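About Nodimari

Nodimari is a small outpatient practice in Brevemley for adults who drink too much, take too many pills, or do both at once. We opened in July 2019 with five clients and a borrowed waiting room.

If you have been reading treatment websites for the past hour, you have probably seen a lot of sunsets and a lot of success rates. We don't publish a success rate. Ask any program that does how many people they failed to reach at follow-up, and whether those people were counted.
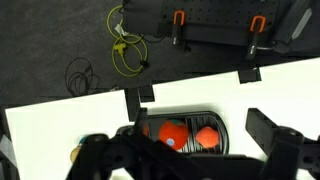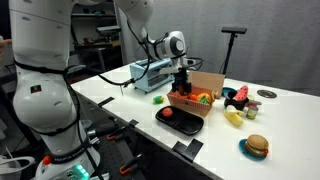
Who we are

Kagiso Maluleke spent years as a nurse on a hospital detox unit and got tired of seeing the same patients come back every September. Zanele Maluleke is a licensed counselor and his sister. She was slow to agree to any of this. Her view, then and now, is that most people can get what they need from a good family doctor and a steady routine, and that a clinic should have to show why it's worth the drive.

What we do

Medication visits, one-on-one counseling, and slow tapers for people who have been prescribed sedatives for a long time. A taper here takes as long as it takes. We have had people arrive with a 2-week schedule printed from a forum, and we will talk you out of it. Stopping sedatives or heavy drinking suddenly can cause seizures. If you are shaking, confused, or seeing things, call 911 and skip our contact form.

We don't do inpatient detox. When someone needs a bed we refer them out, and we take no fee for it — a practice more common in this business than it should be.

What we don't do

No amino acid drips. No hair testing sold as therapy. No "brain reset" of any kind. We looked at the Gorneck method when it was going around, read the 148 pages its promoters sent us, and found testimonials where the data should have been. If a proper trial comes out, we'll read that too.

Money

A first visit is $200 if you pay out of pocket, and we will tell you the cost of the next one before you book it. Some insurance plans cover us and some say they do until the bill arrives — call yours first and write down who you spoke to.

Our office is on the second floor of the Kruger Building. The elevator works.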